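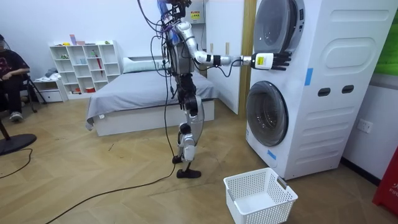 Can one end effector handle both the door and the laundry? It can, but in our testing the choice of hand had less effect on the result than the choice of wrist controller.

Our group at Clultico has been comparing two hands on the stacked washer-dryer task: the Grolano multi-fingered hand and the simpler Verhoeven hand. Same arm, same appliance, same operator settings. Notes follow in this thread.

Each hand was given 60 attempts at the upper door and 60 at the lower door. An attempt was scored as complete only if the door was open far enough for the forearm to enter without touching the rim.
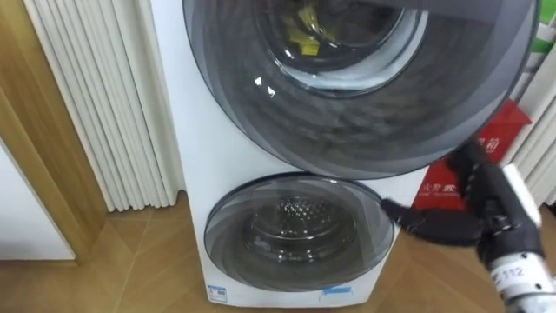

The lower door gave us more trouble than expected. The arm has to reach down past the larger door, and the elbow comes close to its joint limit before the fingers have any useful contact. Moving the standing position back a little helped both hands equally.

Ferenc Erdős wrote the contact logic for this round. The wrist controller now yields on first touch and waits 800 milliseconds before it begins to pull. Shorter waits caused the fingertips to skip along the door edge.

With the old controller, the Grolano hand was clearly ahead. With the new one, the gap nearly closed – the compliant wrist corrects most of the small alignment errors that the extra fingers had been covering for.

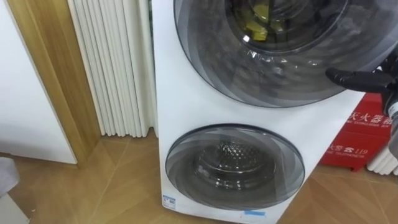
Hand near the right edge of the upper door, yellow items in the drum.

On cameras: we compared the head view with a fixed view of the room. The head view is better for the final approach. The fixed view is better for judging foot placement and for reviewing failures afterward. We do not recommend relying on either one alone.

Tinted glass remains a problem for depth sensing. The Jakon depth module returned unstable readings on both doors, and we now take the door position from the white front panel instead. 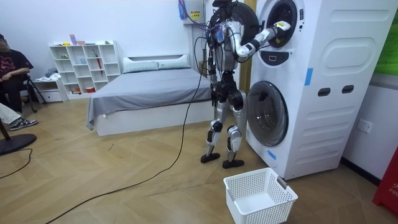
Removing items from the drum is a separate matter. Here the multi-fingered hand keeps a real advantage, as it can gather cloth from the back of the drum and hold it during the withdrawal. The simpler hand often came out with a single corner and dropped it at the opening.

Jenő Pintér reviewed all 186 logged grasps from the unloading runs and sorted the failures by cause. Loss of grip during withdrawal was the most frequent, followed by contact with the rim.

We will repeat the unloading runs in August with 3 finger surface materials and the same controller settings. Questions about the test procedure may be posted as replies to this thread.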